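3.2 Driving distance and fatigue

Each golfer hit 16 drives in two blocks, with a rest of 6 minutes between them. Carry distance was read from the launch monitor, and shots that missed the grid were kept in the analysis but scored as zero, following Mägi and Rana.

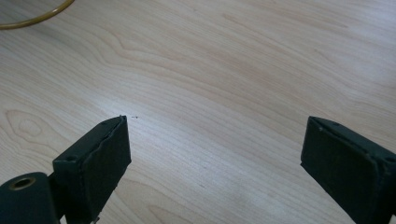 Figure 2. Tabletop, wood grain.

Mean carry fell in the second block for most players. The drop was larger among those who used the longer Juritz shaft, although club head speed changed very little. Two players improved. Both had warmed up with about 100 practice swings, well above the group median, and we return to them in Section 4.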